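Grornside Allotments list – re: slugs again
From: Neelam Katiyar

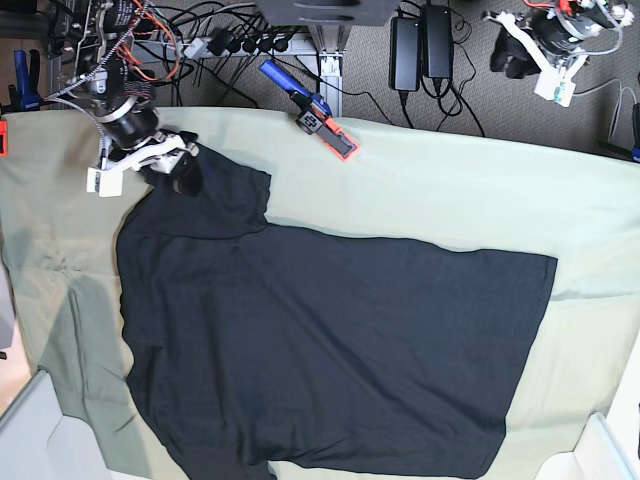 Grornside Digest, Vol 57, Issue 5

Sipho Sibiya wrote:
> Has anyone tried beer traps on the lower plots? I lost
> five lettuces in May and I'm fed up.

Hi Sipho, I have, and they do work – but you need to top them up every other night! I sink old yoghurt pots between the rows and leave the rim a bit proud so the beetles don't fall in. Cheap lager is fine. I've got spare lettuce plants too if you want some, just come by plot 457.

Neelam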